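Plildale Residents' Board > Shared Facilities > Pantry and Kitchen

Topic: Mug storage in the fourth-floor pantry: proposed arrangement

Posted by: Facilities_Fulop
Residents and tenants of the fourth floor are asked to review the following proposal before it takes effect in August.

The overhead cupboard in the pantry will be given over to dry goods. Mugs presently kept there will move to the countertop, where they will hang on a wooden mug tree. A white tray will be placed on the same counter for small dishes and items in use. Mugs left in the sink overnight will be washed and hung with the others.

Comments are invited in this thread. Please keep them to the subject of the pantry.

Mariann Fülöp
Building Services

Posted by: s_somogyi
Thank you for the notice. I support clearing the cupboard, which has been overfull for a long time. I would ask that Building Services reconsider the mug tree. A stand of this type holds few mugs in relation to the counter space it occupies, and the counter is the only surface on which food can be prepared. Hooks fixed to the underside of the cupboard would serve the same purpose and leave the counter free.

Szabolcs Somogyi
Skedent, Room 47

Posted by: Facilities_Fulop
Mr. Somogyi, hooks were considered. The lease does not permit drilling into the fitted cupboards, and the adhesive type was tried on the second floor with poor results. Two mugs were broken.

Posted by: lallex_frontdesk
Our office favors the stand. Staff at Lallex could never find a mug without taking out the whole front row of the cupboard. We do request that the stand be kept at the back of the counter and well away from the kettle.

We would also like clarification on ownership. Several of our mugs were brought from home. Are these to be hung with the common stock?

Posted by: Facilities_Fulop
Personal mugs may be hung on the stand or kept at the owner's desk. Building Services cannot accept responsibility for personal mugs left in the pantry. This has been the position under the house rules for some years and does not change under the proposal.

Posted by: quietcorridor
I must register an objection. Mugs stored in the open collect dust, and those hanging beside a curtain more so. The pantry curtain is seldom laundered. A closed cupboard is the more sanitary choice, and I see no reason to give it up for flour and rice that few of us use.

Posted by: s_somogyi
I agree with quietcorridor as to the curtain. If the stand is adopted, a washing schedule for the curtain should be adopted with it. I do not agree as to the dry goods. The shared lunches depend on them, and they cannot be left out.

Posted by: cirillo_accounts
For the record, Cirillo contributes to the pantry fund and has been given no figure for this change. May we know the cost?

Posted by: Facilities_Fulop
There is no charge to the fund. The stand and the tray were already held in the building stores.

With regard to the curtain, it will be added to the regular laundry list.

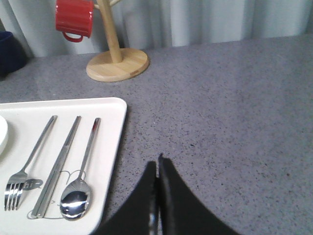
Pantry counter: mug stand and white tray, proposed arrangement.

Posted by: quietcorridor
I am obliged for the photograph. It confirms my concern about the distance to the curtain. The speckled countertop is also of a kind that hides crumbs very well, and I would ask that it be wiped daily regardless of what is decided about the mugs.

Posted by: lallex_frontdesk
We find the arrangement acceptable. The red mug is easy to pick out, and it can be taken by the handle without disturbing anything else. Our one reservation concerns the tray. It should not become a place for used teaspoons.

Posted by: s_somogyi
My view on counter space is unchanged. I would accept a trial period, provided the tray is put away when food is being prepared.

Posted by: Facilities_Fulop
The following is noted and will be posted on the pantry door:

The stand will be used on a trial basis through the end of August.
The tray is to be moved by whoever needs the counter and returned afterward.
Used cutlery goes in the sink or the dishwasher.
The countertop will be wiped at 5 p.m. by the evening cleaner.

The objection from quietcorridor is recorded and will be taken up again when the trial ends. Further comments may be added to this thread until then.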